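How a School Timetable Is Made

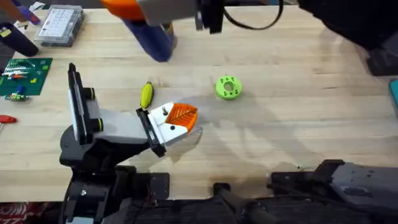 A timetable is a plan that says which class is taught which subject, in which room, by which teacher, and at what time. It looks simple when it is printed on a sheet and handed to you. Making it is a sorting problem, and in a large school it takes many weeks. Some rooms can be swapped easily, because a history lesson and a French lesson need the same things: desks, chairs and a board. Other rooms cannot. A lesson that needs special equipment has to take place where the equipment is, so it goes into the plan early.

What has to be fitted in

Take Umgate School as a case. It has 506 pupils, and the lower school is divided into 11 classes. Every class has lessons in maths, English, science, history, geography, a language, art, music, technology and sport. The school day is divided into 6 equal parts, called periods. Each lesson fills one period or two periods in a row. Two in a row is called a double.

The rules

Some rules can never be broken. These are called hard rules.

A teacher cannot be in two rooms in the same period.
A class cannot have two lessons in the same period.
A room cannot hold two classes in the same period, unless it is a hall or a field.
A class must get the full number of lessons in each subject.

Other rules are followed when possible. These are called soft rules. It is better if maths is spread over the week than if it all falls on one day. It is better if a class does not have to walk from one end of the building to the other between lessons. A timetable that breaks a soft rule still works. A timetable that breaks a hard rule does not.

The order of work

The person making the plan starts with the lessons that have the fewest possible places. Swimming comes first at Umgate, because the school shares the Derneda pool with other schools and is given fixed times. Part-time teachers come next. Then come science, technology and music, which need special rooms. Lessons that can be taught in any ordinary classroom are left until the end.

Sometimes the last few lessons will not fit. There may be a free room but no free teacher, or the other way round. When this happens, a lesson placed earlier has to be moved, and that can push a second lesson out, and then a third. This is called a chain of moves.

Using a computer

Many schools use a computer program for part of the job. The one at Umgate is called Gredov. It is given the list of rules, and it tries one arrangement after another. Each time a soft rule is broken, the program adds penalty points. A plan with a score over 200 is thrown away. The plans with the lowest scores are kept, and a person reads them through and makes changes by hand.

Most of this is done before August. Small changes are still made in the first weeks of term, for example when a new pupil joins a class and the room is too small.

Words to know

Period: one of the equal parts of the school day.
Double: two periods in a row for the same lesson.
Clash: two things planned for the same teacher, class or room at once.

Page last checked: November 3, 2025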